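3.2 Garments and folding surface

The study used 30 garments of daily use, collected from households in Cakton during April. All of them were made of knitted cotton, because woven shirts keep a crease in a different way and would need a separate analysis. Before each session the garments were washed with the same powder, dried on a line and stored flat in the Meltent cabinet. We did not iron them. Ironing removes the small waves near the hem, and these waves are exactly what makes a T-shirt difficult to fold evenly at home.

The surface also has an influence on the result. On a bare table the lower layer of the shirt slides when the sleeve is turned inward, and the side fold becomes wider at the bottom than at the shoulder. Annamalai reported a similar effect for towels. For this reason we covered the table with a cloth. We chose a printed one, as many families use such cloths, although a plain one would make the edge of a light garment easier to judge. Figure 2 gives the arrangement with a white T-shirt.

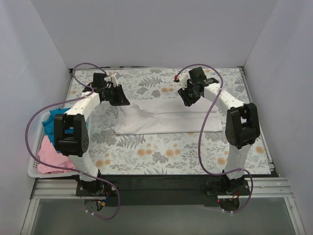
Figure 2. White T-shirt laid flat on the printed table cloth.

A fold was accepted when the two side edges differed by less than 10 mm over the full length. In total 1,375 folds were recorded, and each was measured with a steel ruler before the garment was opened again. When the collar was not lying flat, the value was still kept, but it received a mark in the table of results. The Brurnero scale was used for the visual quality of the finished pile. Its lowest grade was never given, so we joined it with the next one in the analysis of Section 4.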